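6. Setting Up for a Visitor Demonstration

This section covers the garment-folding demonstration used on open days. It assumes the Flolance hand-held grippers have been charged and paired as described in Section 4. Read the cautions before visitors are admitted.

6.1 Preparing the surface

1. Choose a bed or low table that can be reached from one long side without leaning.
2. Lay a firm mat on top if the surface is soft. Fingertips sink into bedding and pick up the cover along with the garment.
3. Spread one T-shirt flat, with the hem toward the operator. Smooth out the sleeves by hand.
4. Keep the remaining garments to one side, within reach.
5. Open the curtains or switch on the room lights. Do not change the lighting after step 6.2.3.

NOTE: Patterned covers are acceptable. Covers with a loose weave are not, as the fingertips catch in the threads.

6.2 Starting the session

1. Take one gripper in each hand. The unit marked 左 is the left unit.
2. Check that both lenses on each unit are clean and unobstructed.
3. Hold both units still over the garment until the Satport console shows READY twice.
4. Open and close each pair of fingers fully. The console should report a travel value of 900 or higher for each hand. If it does not, repeat Section 4.6.
5. Start the recording from the console, then begin the fold.

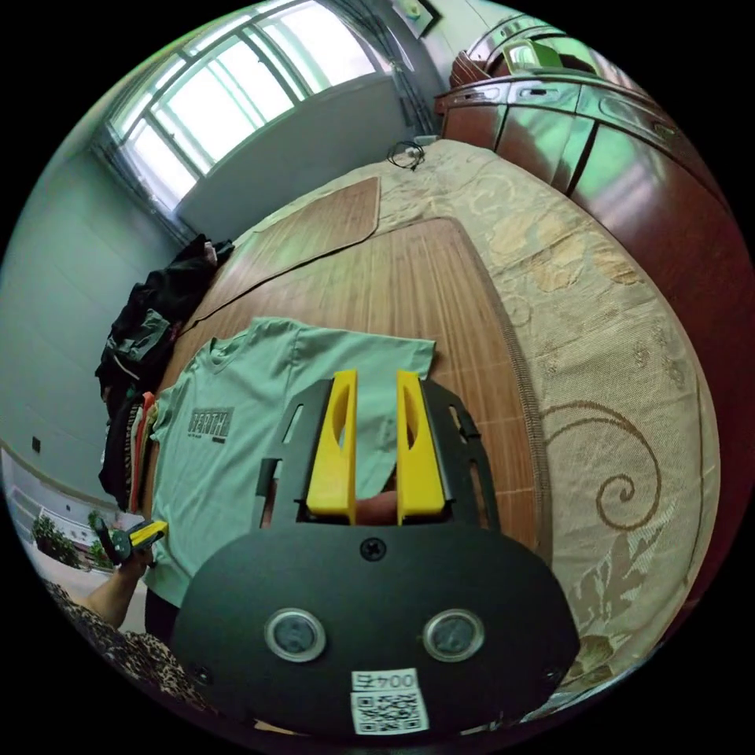

6. Grip the fabric near the edge and lift before moving sideways. Dragging a sleeve across the mat leaves creases that carry through to the finished fold.
7. Fold at a steady pace. Speak to visitors between garments only. The operator's hands slow down during speech and the timing data is affected.
8. Place the folded garment on the finished pile and return both units to the start position.
9. Press STOP. Each garment is saved as a separate file.

CAUTION: Keep visitors' fingers away from the gripper linkage while a unit is in use.

CAUTION: Do not let a visitor operate a unit with a wrist strap unfastened.

6.3 Visitor turns

Allow 9 minutes per visitor, including the hand check in 6.2.4. Tag visitor files GUEST in the console so that the Kovar import tool leaves them out of the training set. Untagged files have to be removed one at a time.

Manual revision 2023-09-03 | Satport Documentation | Contact support | Back to top

Reader comments (2)

benchtop_lee: Step 6.2.4 gave me 870 on the right hand until I redid 4.6 with the strap on. Might be worth a note.

foldlab: Is the GUEST tag case sensitive? Ours went through as "Guest" and the import picked them up anyway.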